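February 13, 2018

**Gear I paid for: the Zikell Trunari looper**

So I finally broke down and bought a tabletop looper. I've been putting this off for years, mostly out of stubbornness, because I started out looping with a delay pedal and a foot that can't keep time, and I thought of that as my sound. Then my delay pedal died in the middle of a set last July (second song, naturally) and I played the rest of the night on dry guitar like a guy auditioning for a coffee commercial. The Trunari has been on my desk, in my car and on two stages since the fall, so I think I know it well enough to write about. 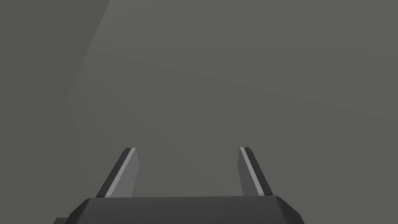
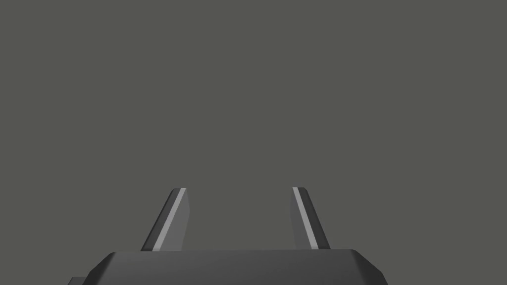
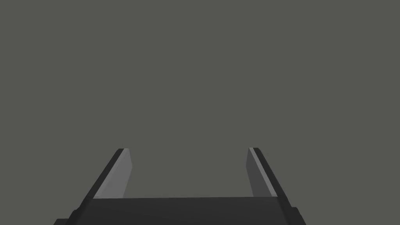

*Two-fingered gripper against plain gray, three renders.*

OK, where I'm coming from. I play guitar and sing in a two-piece called Pirurik, where we build everything from loops: hand percussion, little vocal chants, a guitar line that goes around and around until one of us gets sick of it. We don't have a drummer or a bass player. If the looper gets confused, we don't have a song. I'm not a synth person and I don't read manuals until something is already wrong, so if you're hoping for a deep dive into clock resolution, I'm sorry, I can't help you.

## What it does

The Trunari is a 4-track looper with a small sampler bolted on. You get a big fader for each track, a row of pads along the front that you can tap with fingers or (if you're gentle) the heel of your hand, and a screen about as wide as a pack of gum. Two inputs in the back, one of which will take a mic. Stereo out, headphones out, a jack for a footswitch that is NOT in the box. More on that in a second, I'm still mad.

Every track can be a different length, and this is the part that sold me. I can lay down a four-bar shaker thing, put a seven-beat guitar figure over it, and just let them drift past each other until they line up again. My old setup couldn't do that at all. The first night I had it I made one loop out of a wine glass and me humming, and then looked up and it was two in the morning and I hadn't eaten dinner.

## Sound

Really good! Better than I need. The first thing I did was record the same guitar part straight into my computer and then through the Trunari, and on headphones I couldn't pick which was which. Vocals come back clean, maybe a tiny bit bright, and I roll that off at the mixer anyway.

The mic input is quieter than I'd like. With my everyday stage mic I have the gain knob nearly all the way up, and at that point there's a hiss underneath. You won't hear it in a bar. You will hear it if you stack six overdubs of whispering, which is apparently a thing I do, because half of our new songs have it. I ended up running the mic through a cheap little preamp first and the hiss went away. So that's one more box and one more power supply, and my side of the stage already looks like somebody's garage sale.

Overdubs don't seem to wear out the way they did on my old pedal, where everything turned into soup by the fifth pass. I kind of miss the soup. There's an "age" setting buried in the menu that dulls the loop a little every time it goes around, and once I found it I put it on everything for a couple of weeks and then got a grip on myself.

## Using it live

Our first show with it was at Tuhumury, the back room with the low ceiling and the one good monitor. I'd practiced the set so many times at home that I could do it with the lights off, and then of course the lights were off, and I learned that the pads light up but the labels next to them don't. I hit "clear" when I wanted "mute." The whole percussion loop just vanished! My bandmate kept singing, I clapped the part back in, and a couple of people told us afterward it was their favorite moment of the night. I put a square of glow tape on the clear pad the next morning and haven't touched it by accident again.

There is an undo, by the way. Hold the pad down and it brings back the last thing you erased. I found this out three weeks after the show.

Tempo stays rock solid. I start most songs by tapping in the tempo with one finger and then recording a rim click or a clap, and the loop snaps to the nearest beat so you don't get that ugly hiccup at the end where you came in late. You can turn the snapping off, and for the slower, looser songs I do. It's set per project, so you don't have to remember.

Switching from one song to the next takes longer than it should. You load a project, the screen thinks about it, and there's a gap of silence long enough that you have to say something to the audience. I am not good at saying something to the audience. We've started leaving one long track playing out of my bandmate's keyboard to cover the hole, and it's turned into a nice part of the set, but I'd trade it for a faster load.

## The footswitch thing

If you play guitar, your hands are busy. A looper you can only work with your hands is not much use to a person holding a guitar, and yet the switch is sold separately. I bought the Zikell one the first week because I didn't want to mess around finding out which others work. It's fine. It's two buttons on a metal plate, it has a nice heavy click, and the cable is too short. I'm tall-ish and with the looper up on a stand, the switch has to sit almost under it, so I play with one leg tucked in like a flamingo. An extension cable fixed it.

Somebody is going to ask if you can reassign the two buttons. Yes! Each one can have a tap and a hold. Mine are record/overdub on the left and mute all on the right, with undo on the hold. Now that I know about undo.

## Storage, battery, the boring stuff

The manual says a card will hold up to 2,000 loops before the file browser gives up. I have 1,177 on mine. Please don't judge me. Most of them are called "untitled" with a number after it, and scrolling through that list on a screen the size of a pack of gum is a special kind of misery. Rename things as you go. I know you won't, I didn't either, but I'm telling you.

You can pull the card and copy everything to a computer as regular audio files, and this is how we made most of the demos for our next record. Drag, drop, done. It's one of the best things about it and it doesn't get mentioned anywhere on the box.

It'll run on batteries, too. I tried it on a porch with a fresh set, looping pretty much nonstop with the mic plugged in, and it quit after 58 minutes. That'll get you through a set if you don't talk too much between songs. For busking I'd bring spares, and save before you swap them, since anything you haven't saved is gone when the power drops. The wall adapter is small, but it's the sideways kind that blocks the outlet next to it. Grr.

Build seems tough. Mine has been rained on (lightly), dropped from a car seat, and had a beer set down on it by a sound guy, and the only damage is one fader cap that pulls off if I tug it. The knobs are rubbery and pick up cat hair.

## Stuff I'd change

- Light up the labels, please. Or at least make the clear pad a different color.
- Hotter mic input.
- Put the footswitch in the box, even if it costs a little more.
- Faster project loading.
- Some way to type a name that isn't turning a knob through the entire alphabet.

## Should you get one?

If you're solo or in a small group and you like building songs up in layers in front of people, yeah, I'd say go for it, and budget for the switch and a long cable from the start. If you only want one loop under a guitar solo, get a single pedal for a lot less and spend the rest on strings. And if you do all your looping on a laptop and you're happy there, I don't think this will pull you away, except that I write more on it than I ever did with a computer in front of me. There's nothing else to look at. I sit down, hit the wine glass, and see what happens.

I got mine new, at full price, from a regular store, and I haven't talked to anybody at Zikell. If you know how to make the left button trigger just one track, leave a comment, because I've tried everything in the menu and I'm getting tired of the knob.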